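May 30, 2018

Well, hay fever season is properly here in Medau, and if your eyes are streaming as badly as mine you'll want to hear this. The Enudar walk-in clinic on the main street is opening its doors in the evenings, starting tonight, and you don't need to book!

I popped in yesterday to have a chat with Judit Szénási, the nurse who runs the allergy sessions (she did my skin test a few years back, so she's seen me at my puffy-faced worst). She told me the clinic had 146 people through with runny noses and itchy eyes in the first half of May, and most of them could only come on their lunch break. So the hours have been stretched to 7 in the evening, and there's a second nurse on to keep the line moving.

"People put up with it for weeks," Judit said. "They think it's a cold that won't go away, and they're miserable at work and awake half the night."

That was me, more or less. I spent a whole spring blaming the neighbour's cat. 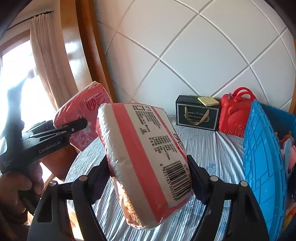 The other bit of news is the pollen count. Grurkalent, the garden centre out past the rail crossing, has put up a board by its front gate with the day's grass and birch levels on it, and you can read it from the car if you slow down a bit. They've also printed more than 1,000 leaflets on what to plant if you've got a sneezer in the family. I grabbed one and learned that my favourite ornamental grass is one of the worst offenders, so that's coming out on the weekend (sorry, grass).

Judit's own tips are pretty simple. Dry your sheets indoors while the count is high, rinse your hair before bed, and keep the car windows up on the highway. She'd also like you to bring along whatever tablets or sprays you're already taking, in the box, so she can check them over.

The evening sessions run until the end of the grass season. Parking is free behind the clinic after five, but go in by the side lane, as the front entrance is still dug up for the new water main.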